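Rekha Bajpai was already on her second cup of tea when I found her, in the back office of the Tamberg, a card room with 11 tables and a parking lot that floods every spring. She waved me into the good chair and took the one with the tape on it.

"I dealt my first hand of poker at a church fundraiser," she told me, laughing. "I was terrible. I flipped over two people's cards and a very nice man gave me a dollar anyway, so I thought, well, this is the life for me!"

She has been running dealer training here for 20 years now, and most of the people who deal cards in this part of the state have sat through her class at one time or another. It meets in the evenings, once in the spring and again in October, and it is harder than people expect. Before anybody touches a deck they spend several nights just cutting chips, over and over, until they can drop a stack of 20 and know by feel that it's right.

"They come in wanting to do the fancy shuffles," she said. "I tell them, sweetheart, go home and practice your sevens and your elevens. If you can't pay a bet correctly, I don't care how pretty your hands are."

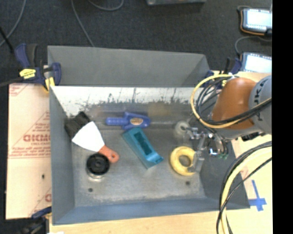 The arithmetic is what sends people home, she went on. Blackjack payouts are fairly kind to beginners, but roulette can be brutal, with several players' chips piled on one number and everyone staring at you while you work it out. Of the 26 students who signed up last fall, 11 made it to the final audition.

One of them was Narendra Rawat, who drove a delivery truck before this and now deals the late shift. He stopped in while we were talking, still in his vest, and I asked what he remembered about the class.

"My wife quizzing me at dinner," he said. "Thirty-five times four, thirty-five times six, pass the rice. She's better at it than I am. She should be the one working here."

Rekha thinks the manners matter as much as the math, and she'll talk about that for as long as you let her (I let her). A good dealer remembers who likes to chat and who wants quiet. A good dealer also knows when a player has had a rotten night and calls the floor supervisor over before it turns into something worse.

"I had a gentleman lose 200 dollars once and cry," she said. "It wasn't the money, it was his whole year. You learn to slow down a little."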